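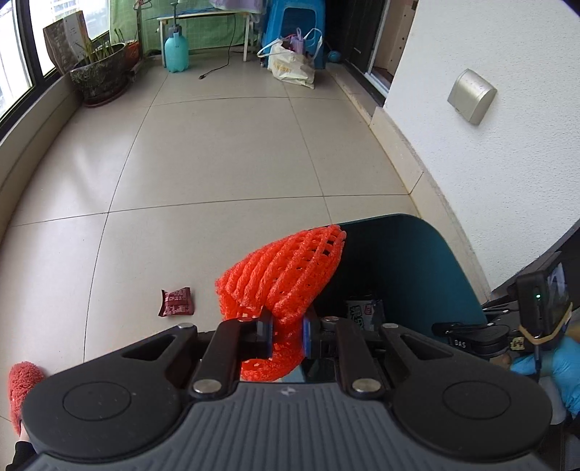

Alby Pryor wrote in to ask whether you can grow scallions from the root ends without any soil at all, and whether they get slimy. Yes, you can, and they only get slimy if you forget the water!

I love this one so much. I've kept scallions going since July and I still get a kick out of how fast they shoot up.

What you need

A bunch of scallions with the roots still on
A narrow glass or jar
A spot with decent light

Steps

1. Cut the scallions 2 inches above the roots. Eat the tops (eggs, noodles, whatever you've got).
2. Stand the white ends in the glass, roots down, and add enough water to cover the roots. Leave the cut ends dry.
3. Change the water every other day. Rinse the roots too, and pull out any stem that's gone soft.
4. Start snipping once the greens are as tall as your hand. Mine took 12 days, and Lok-yiu Tai's were faster on a sunnier sill.

After two or three cuttings the flavor gets thin. Move the stems to a pot of soil then, with the white part mostly buried, and they'll perk right back up. Garlic chives are a different story, I'll do those next.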